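From: Bereket Sisay
To: gripper-tools list
Date: Apr 21, 2018
Subject: Re: Flolthorpe fingers on soft stuff

Miroslava Šimek wrote:
> Has anyone tried the Flolthorpe fingers on cloth or hats?
> Ours are fine on boxes, but anything floppy slides out
> when we turn the wrist.

Yes, and I'm having a great time with them! I put the Flolthorpe set on the hand-held tool and went straight for caps, which I'd been dreading. With the old Raria pads I got 15 good lifts out of 26. With these I got all but 2, same caps, same table height.

What helped most was where I grabbed. Going for the suede outside was hit or miss, so I started pinching the sweatband – the ribs give the jaws something to bite on, and the cap keeps its shape better too.

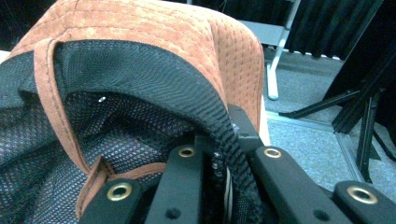 Miroslava wrote back to me off list that she'd still worry about the wrist camera, as a cap held this close blocks most of the view and the controller has little left to track. Fair point, and I don't have a good fix. Tilting the camera mount out a bit is next on my list.

I also want to try the Mersha controller before August, mostly for its slower close. If you have force settings for thin mesh, please send them, I'd love to compare!

Bereket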